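Módulo 4. Separación de envases ligeros en origen
Apuntes de clase para el alumnado – Curso de Operaciones Auxiliares de Gestión de Residuos
Centro de Formación Cotano. Revisión de agosto de 2023

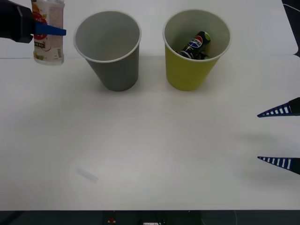 El presente módulo trata de la separación de envases de bebida en el puesto de trabajo, en la cafetería y en los espacios comunes de un edificio de uso administrativo o docente. Se imparte después del módulo 3, dedicado a la normativa, y presupone que el alumnado conoce ya la diferencia entre residuo, subproducto y rechazo. Los contenidos se evalúan en la prueba práctica de la unidad y en el ejercicio escrito final.

4.1. Objeto y alcance

Al término del módulo, el alumnado deberá ser capaz de identificar el material principal de un envase de bebida, asignarlo a la fracción que le corresponde según el sistema vigente en el edificio y dejarlo en condiciones de ser retirado por el servicio de recogida. Quedan fuera del alcance los envases de productos químicos, los aerosoles y los recipientes de vidrio de más de un litro, que se estudian en el módulo 6.

Se entiende por separación en origen la que efectúa la persona usuaria en el momento de desechar el envase. La separación posterior, realizada en planta por medios mecánicos o manuales, se denomina triaje. Ambas operaciones son complementarias, aunque la calidad del material recuperado depende en gran medida de la primera.

4.2. Los tres envases de referencia

A efectos didácticos se trabaja con tres tipos de envase: el vaso de papel, la lata de bebida y la botella de plástico. Son los más frecuentes en las papeleras de los edificios estudiados y plantean, cada uno, una dificultad distinta.

4.2.1. El vaso de papel

Es un recipiente troncocónico, más ancho en la boca que en la base, formado por una pared lateral, un disco de fondo y un borde enrollado. El borde enrollado aporta rigidez a la boca y facilita beber sin que la pared se doble. La forma cónica permite apilar los vasos unos dentro de otros, circunstancia que se aprovecha tanto en el suministro como en la recogida.

La mayor parte de los vasos destinados a bebidas lleva en su cara interior una capa fina de polímero que impide el paso del líquido. Esa capa es la causa de que el vaso no se comporte como el papel ordinario en el proceso de desfibrado. El destino del vaso usado varía según el municipio y el gestor, por lo que debe consultarse siempre la instrucción del edificio antes de asignarlo a una fracción. El color exterior no aporta información sobre el material: un vaso gris y uno verde amarillento pueden tener la misma composición.

4.2.2. La lata de bebida

La lata puede ser de aluminio o de acero. La comprobación con imán es suficiente en el aula: el acero es atraído y el aluminio no. Ambos metales se depositan en la fracción de envases ligeros y se separan entre sí en planta, el acero mediante separador magnético y el aluminio mediante corrientes inducidas.

La lata debe vaciarse por completo. No es necesario lavarla con agua abundante ni retirar la anilla. En cuanto al aplastado, el criterio de este centro es no exigirlo, salvo que el gestor lo solicite por escrito. Una lata entera conserva legible su impresión y se reconoce con mayor facilidad en la inspección visual.

4.2.3. La botella de plástico

Los polímeros más habituales en botellas de bebida son el PET y el polietileno de alta densidad. El primero suele ser transparente; el segundo, opaco o translúcido y de tacto algo ceroso. La apariencia orienta, pero no basta para identificar el material, de modo que se buscará el código de identificación, grabado por lo general en el fondo.

Muchas botellas llevan una etiqueta envolvente que rodea el cuerpo. Esta etiqueta puede ser de un polímero diferente al de la botella. Si dispone de línea de precorte, se retira y se deposita también en envases ligeros; si no dispone de ella, se deja en su sitio. En los productos importados, el texto puede figurar en un alfabeto que el alumnado no lea: en tal caso la clasificación se apoya en el código del fondo y en la forma del envase, nunca en suposiciones sobre el contenido.

4.3. El error del envase anidado

Se denomina envase anidado al que se desecha dentro de otro de distinto material. El caso más común en oficinas es la lata introducida en un vaso de papel. Quien lo hace suele pretender ahorrar espacio o evitar un goteo, y el gesto parece ordenado, pero perjudica la clasificación por varias vías:

– El separador magnético, si la lata es de acero, puede arrastrar el conjunto completo e incorporar fibra a la corriente metálica.
– El separador óptico analiza la superficie expuesta y puede tratar el conjunto como si fuera únicamente un vaso.
– En la inspección manual, la parte oculta del envase interior no se aprecia hasta que el conjunto se toma en la mano.

La norma práctica es que cada envase se deposita suelto. Se admite una sola excepción, el apilado de vasos de papel iguales y vacíos, siempre que la columna se entregue en el soporte habilitado y no en la papelera general.

4.4. Preparación de la mesa de clasificación

La práctica se realiza sobre una superficie lisa, clara y despejada. El color blanco es preferible porque permite advertir restos de líquido y fragmentos pequeños. Antes de comenzar se limpiará con un paño húmedo y se secará.

Los envases se colocan de pie, separados entre sí, de modo que puedan tomarse sin rozar los contiguos. Una separación equivalente al ancho de un vaso resulta adecuada para los recipientes pequeños. Las botellas se sujetan por el cuerpo, sin comprimirlas, y se posan verticalmente. Los cubos de destino se disponen fuera del tablero, al alcance de la mano, con su rótulo orientado hacia la persona que clasifica.

4.5. Procedimiento

1. Observar el envase por el exterior y formular una primera asignación.
2. Inspeccionar el interior. Si contiene otro objeto, extraerlo y tratarlo por separado.
3. Vaciar los restos líquidos en el recipiente previsto.
4. Localizar el código de material. Si falta o es ilegible, anotarlo.
5. Confirmar o corregir la asignación inicial.
6. Depositar el envase en su fracción.
7. Registrar el resultado en la hoja de control.
8. Limpiar la superficie antes de pasar al lote siguiente.

El orden no debe alterarse. En particular, la inspección del interior precede siempre al vaciado, a fin de que ningún objeto caiga en el recipiente de líquidos.

4.6. Datos de la campaña de marzo

Durante el mes de marzo se examinó un lote de 142 envases procedente de las papeleras del edificio Hallix. El recuento por tipo principal fue el siguiente:

Vasos de papel: 50
Latas de bebida: 49
Botellas de plástico: 43
Total: 142

Del total de latas, ocho se encontraron dentro de un vaso. En el recuento, cada lata y cada vaso se consignaron como unidades independientes, conforme al apartado 4.3. Los datos proceden de un único edificio y no deben extrapolarse a otros. Se ofrecen para que el alumnado se ejercite en el cálculo de porcentajes y en la redacción de la hoja de control.

4.7. Hoja de control

Se utilizará el modelo Triltenix, disponible en la secretaría del centro. Consta de cinco campos: número de orden, tipo de envase, material confirmado, fracción de destino y observaciones. En este último campo se hará constar la presencia de envases anidados, la ausencia de código y cualquier resto que haya impedido la clasificación. No se admiten abreviaturas distintas de las recogidas en el reverso de la hoja.

4.8. Actividades

Actividad 1. Calcular el porcentaje que representa cada tipo de envase en el lote de marzo, con un decimal.

Actividad 2. Redactar un aviso de un máximo de cincuenta palabras, dirigido al personal de una oficina, en el que se solicite no introducir latas en vasos de papel.

Actividad 3. Clasificar por parejas el lote entregado en el aula Szilágyi y cumplimentar la hoja de control. La pareja intercambiará su hoja con otra y señalará las discrepancias.

Actividad 4. Consultar la instrucción municipal de residuos del lugar de residencia e indicar a qué fracción asigna los vasos de papel con recubrimiento interior.

4.9. Criterios de evaluación

La prueba práctica supone la mitad de la calificación del módulo. Se valorará la asignación correcta de cada envase, el respeto del orden del procedimiento y la limpieza de la superficie al finalizar. La omisión del paso 2 se considera falta grave – aun cuando el envase resulte estar vacío – y obliga a repetir el lote.

Las hojas de las actividades 1 y 2 se entregan en la sesión siguiente. La de la actividad 3 queda archivada en el centro.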